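Warnby 家庭洗衣标签语料 数据说明

版本 4，更新于 2026年6月14日
维护者：Fergal McGrath
中文说明由 Aguiar 小组整理，与英文版有出入时以英文版为准

先说结论

如果你想找一份能直接拿来训练“洗衣助手”的数据，请先把这份说明读完再下载。第三版发布之后，我们收到不少邮件，开头大都是“用你们的数据验证了某某洗涤程序更省水”。这份数据验证不了任何洗涤程序。它收的是文字：衣物水洗标上的中文，以及住户自己写下的洗衣记录。至于衣服最后洗得干不干净，我们不知道，记录的人多半也说不准。

数据里有什么

labels.csv 水洗标转写，每行一枚标签。
diary.csv 住户洗衣日记，每行一次洗涤。
terms.csv 用语对照表，把“轻柔”“柔洗”“细软”“羊毛手洗”之类的说法归到同一组。
notes.txt 人工备注，没有固定格式，里面有一些牢骚，我们没有删。

日记部分共 1000 条，来自 51 户家庭。户数很少，而且集中在公寓楼里，家里有小院、有晾衣绳的住户几乎没有。请不要拿它来推断“中国家庭如何洗衣”。有人已经这么做了，还写进了摘要，我们去信请对方改，至今没有回音。

字段说明（diary.csv）

household_id 住户编号，随机生成，与加入顺序无关。
program_raw 住户写下的程序名，原样保留，错别字不改。
program_norm 归一后的程序名。归一规则见 terms.csv，第二版和第三版的规则不同，不要混用。
temp_c 水温。这是住户在面板上选的温度，没有人往筒里放过温度计。
load_self 住户自评的装载量，取值为“少”“半筒”“满”“塞不下还是塞了”。最后一个取值是住户要求加的。
detergent 洗涤剂类型，只分粉、液、凝珠、皂、其他。
dry_method 晾干方式。空值很多，空值不等于“没晾”。
satisfaction 满意度，1 到 5。请看下一节。

关于满意度这一列

我个人不相信这一列，但投票时没投过其他人，所以它还在。问题有好几个。评分是洗完当天填的，有些污渍要等衣服干透了才看得出来。同一户里打分的人可能换过，我们没有要求固定。还有的住户从头到尾都打 5 分，问起来就说“反正洗了”。

Staltudico 曾用这一列做过一个排序模型，在他们自己的测试集上分数很好看。我们把 household_id 去掉重跑了一遍，分数掉得厉害。模型学到的大概是谁爱打高分，跟洗衣服关系不大。

关于“节能”与“省水”

program_raw 里常见“节能洗”“环保洗”一类的词。这些词来自机器面板或说明书，数据里没有任何用水量和用电量。我们一度考虑请住户抄电表，试了一个 12 月就放弃了：电表是全屋共用的，冬天开着暖气，读数里根本分不出哪一点是洗衣机用掉的。那批读数没有公开，以后也不打算公开。

水洗标的转写方式

每枚标签由两个人各转写一遍，不一致的交给第三个人。听起来很严谨，但是很多标签已经洗得发白，三个人看到的可能是三种东西。凡是 confidence 标为“低”的行，建议直接丢掉，不要试图用语言模型补全。我们试过补全，它会非常自信地写出“不可氯漂”，因为大多数标签上确实有这句话，而那枚标签上有没有，谁也不知道。

洗涤符号统一转成文字代码，没有保留图形。如果你的研究对象是符号识别，这份数据帮不上忙。

机型信息

公开版不含品牌和型号，只保留开门方式一列（door_type），取值为 front、top、unknown。front 指正面开门、带圆形玻璃窗的那一类。标注时以住户填写为准，没有逐户核对。
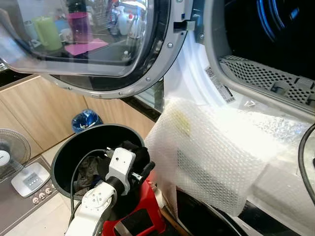
已知问题

第二版的 temp_c 把“冷水”记成了 0，第三版改为空值，本版改为字符串 cold。升级前请检查自己的脚本。

有 20 条日记的洗涤时间早于住户的加入时间，应该是补记。我们保留了它们，并在 flag 列写了 backfill。补记的可靠程度请自行判断，我自己做统计时一律不用。

terms.csv 里“快洗”和“速洗”被归为一组。有用户来信说，她家的机器上这两个程序同时存在，时长也不一样。她说得对。我们还没想好怎么改，拆开会影响所有旧结果，不拆又明显是错的。

“混合洗”没有归一。不同机器对它的理解差得太远，硬归到一起只会制造新的噪声。

适合做什么

研究日常用语怎么指代同一道家务工序；练习清洗脏数据；给标签转写工具做小规模测试。课堂作业也可以，Zimano 的暑期班用过 terms.csv，学生挑出的错比我们自己挑出的多，已并入本版。

不适合做什么

评价任何机器、任何洗涤剂。推荐洗涤程序。估算家庭能耗。推断家务分工，日记里没有记录填写人的性别和年龄，请不要从文风去猜。

隐私

住户可以随时要求删除自己的记录，删除后下一版生效，旧版下载链接同时撤下。notes.txt 已由人工过了两遍，去掉了姓名、楼号和孩子的学校。两遍不代表没有漏网的，发现了请来信，不要贴在公开的问题列表里。

许可与引用

可用于研究和教学，商业用途请先联系维护者。引用时请写明版本号。只写“Warnby 数据”而不写版本的论文，我们没法帮忙复现，也不会回复复现方面的询问。

提交修改

改动 terms.csv 请附上至少一条原始记录作为依据。“我家一直这么叫”可以算依据，但要写清楚是哪种程序、面板上的原文是什么。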